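What the force curve knew before the camera did

I promised in my last post to write about the insertion work, and then November was full of other things. So this one is long overdue, and I will try to keep it simple for the readers who come here from the electronics side and not from robotics.

The question we have in the Birine project is easy to say. A robot has to take apart and rebuild an ordinary desktop computer. Most of the steps are a matter of going to the right place and holding the right thing. Two of them are different: placing the CPU in its socket and pressing a memory module into its slot. In both cases the last few millimeters decide everything, and in both cases the hand of the robot hides the place you most want to look at.

Our first method was only vision. We trained a policy on demonstrations made by people who moved the arms by remote control, and the policy learned to copy them from the camera pictures. For the coarse movement it was very good. For the memory module it was poor. It came down a little beside the slot, pushed, and kept on pushing, as if pushing harder was also a kind of seeing.

Then I did what I should have done at the beginning and looked at the force recordings from the demonstrations. When a person does the insertion well, the curve has a shape you can recognize after a short time. First there is a small bump at the contact, then a flat part where the module slides down in the guides, then a steep rise and a sudden drop when it seats. When the insertion is going to fail, the flat part is missing. The force goes up directly after the contact. You can know this long before anything looks wrong in the picture.

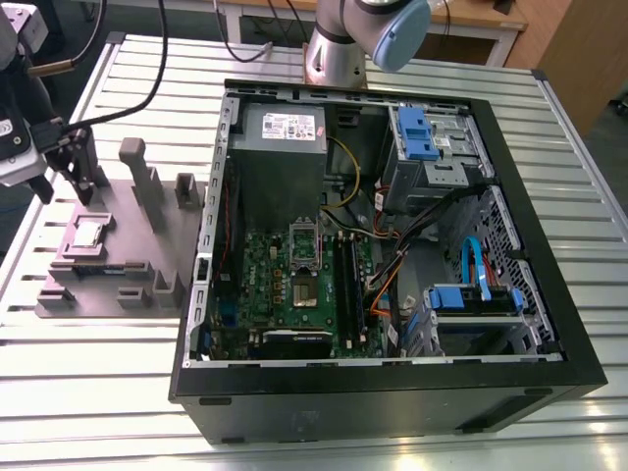 So the change was small. We did not build a new policy. We added a second, very light model that reads only the last 80 milliseconds of force and gives one number, how much this looks like the start of a good insertion. If the number is low, the arm goes back up 5 millimeters, shifts a little to the side, and tries again. The main policy does not know that this second model exists. It simply finds itself a bit higher than it expected and comes down once more.

I was afraid that the two would fight each other, and in the first version they did. The arm went up and down at the same bad place like somebody who has lost the word and repeats the beginning of the sentence. The reason was that my side shift was always in the same direction. Now the direction comes from the sideways force at the contact, and the fighting has mostly stopped.

The result, for those who scroll directly to it: with vision only, the memory module was seated on the first or a later try in 5 of 9 test positions of the case. With the force model it was all 9. I know that this is a small test. We trained the force model on over 1000 short pieces of recording, but these pieces come from only a few people, and I think that one of them has a very particular way to press. I can see it in the curves, a short pause just before the drop. The robot has learned this pause also.

For the CPU the story is less nice. A modern socket wants almost no force at all, you lay the chip down and it should already be right. There is no bump and no flat part, and my light model has nothing to read. We tried to make the sensor more sensitive by filtering less, and we got a beautiful recording of the vibration of the table. At the moment the CPU step is still vision only, with a slow approach and a stop at the first contact.

A colleague who read the draft asked if the same idea would work for cables. I believe partly. A plug has a seating curve very similar to the one of the module, but the cable behind the plug pulls on the hand the whole time, and this pull changes when you move. We would first have to subtract it. I have a notebook page full of bad ideas for this and one which is maybe not bad.

The next thing I want to test is another type of memory slot, with a latch at only one end. I expect the drop at the end of the curve will come in two parts there. If it does, I must label the recordings again, and I will complain about it here.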